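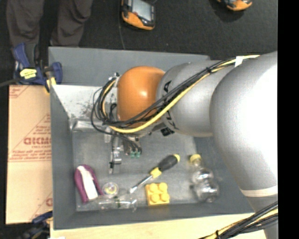
Robot arm over the gray bin

Last updated: 2025-05-07

Filed under: Campus Life, Alumni, Reviews

I came to the Drivine alumni planner three years after my class had its last decent get-together, and I'm so glad I did! It's a paper binder (yes, paper) made for people who have been talked into running a class reunion, and it got me through ours at Escobar College last June with my friendships intact.

You get 166 pages, tabbed by month, with a pocket at the back for receipts and name tag proofs. The pages I used hardest were the "lost classmates" sheets. Each one has room for a maiden name, a last known city, the dorm they lived in and who was close to them back then. The dorm line is brilliant. I had given up on half of my floor until I started asking old roommates, and from there the addresses just kept coming - one woman sent me four in a single email.

We ended up with 100 people in the old dining hall, which still smells like toast.

The budget section is good too, though I'd have liked a second page for deposits. The college wanted one for the hall, one for the chairs and one for the piano, and I ran out of lines and finished in the margin. The cover scratches easily. And the seating chart assumes round tables, so if your school has those long oak ones like ours, you'll be drawing your own.

My favorite part is the memory page, a sheet you copy and mail out ahead of time. It asks for a professor you still quote, a meal you'd never eat again and a thing you believed at twenty. Marisol Carrillo read a stack of them out loud after dinner and people were laughing so hard she had to stop twice. Freya Whiteley wrote three full pages about her freshman ethics seminar, and I've read them over and over since.

I did look at the Jumden online version first. It does the reminders for you and the guest list sorts itself, but half my committee won't log in to anything, and a binder can be passed across a kitchen table.

I've already bought a second one for the next reunion and I've started on the lost classmates. If you lived in Curkent Hall, please write to me!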